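Brelgate kitchen sim pack - my pre-purchase safety checklist, with comments
Reviewed by Kianoush Talebi, Flosham

We've had the trial license since January and I've run 39 episodes of the kitchen tasks so far. I went down our usual bench checklist as if the arm were bolted to a real counter, so bear with me if some of it sounds fussy!

1. Clearance over the sink
PASS. I was worried about the faucet, but there's decent room if you come in from the left and keep the wrist low. Small object in the fingers, hand just above the left basin, and I'd be happy to run that path on hardware. Please keep the divider between the basins as a collision body - Vivetti's pack skipped theirs and we paid for it.

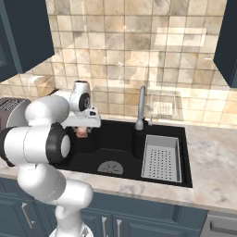
2. Reach to upper cabinets, empty gripper
PASS WITH COMMENT. The fingertips get up close to the door handle fine. My gripe is the elbow, which hangs out over the counter right next to the toaster-type appliance. I'd like a minimum gap setting there, and the default of 5 mm is way too tight for my taste.

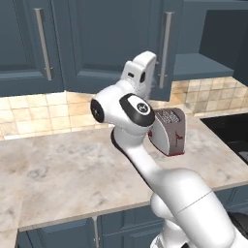
3. Doors left open
NEEDS WORK. An open upper door is the thing I'd bang my own head on, so I always check it. The long bar handle sticks out into the space over the counter, and the knife block is right down there too.

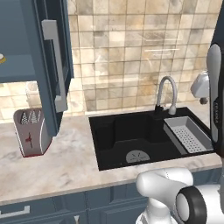

I asked Ahmadpour support whether the planner treats a swung door as a moving obstacle and got a quick answer (yes, but only from build 2664 on). We're on an older one, so I'm holding this item open until we update.

4. Stop command
PASS. Tried it mid-reach and mid-grasp, 36 times in all, and the arm held its pose every time.

5. Paperwork
OPEN. Still waiting on the license terms for a second seat.

Overall I'd buy it, once item 3 is sorted.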